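Sreekumar Alva bought his first car, a tired old Zakine wagon, from a neighbor in Paiva who wanted the driveway back, and he will happily tell you (over a second cup of coffee, if you have the time) that he has never paid as much for anything since. The repairs came to $1,422 in the first 3 months alone!
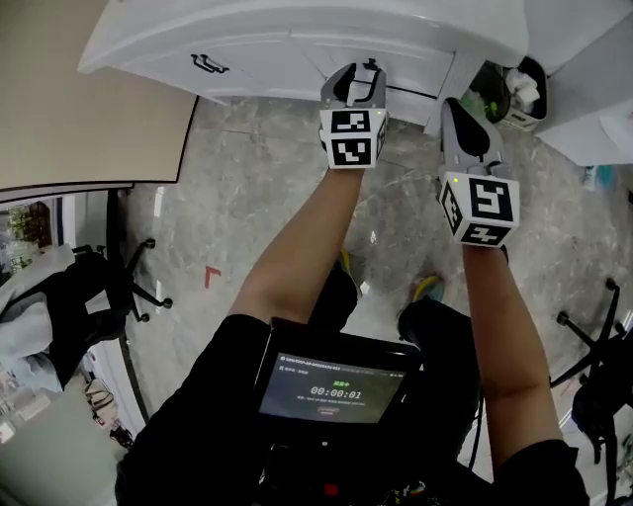 Reaching toward a black drawer handle on a white cabinet.

At 61 he still drives it to the Adano swap meet every July, where the talk this year was all about the new parking rules on Trikau Street and the tickets that seem to land on every windshield by noon. He got two of them himself, and paid both, grumbling the whole way to the counter. He plans to be back next summer, parked a good long walk away.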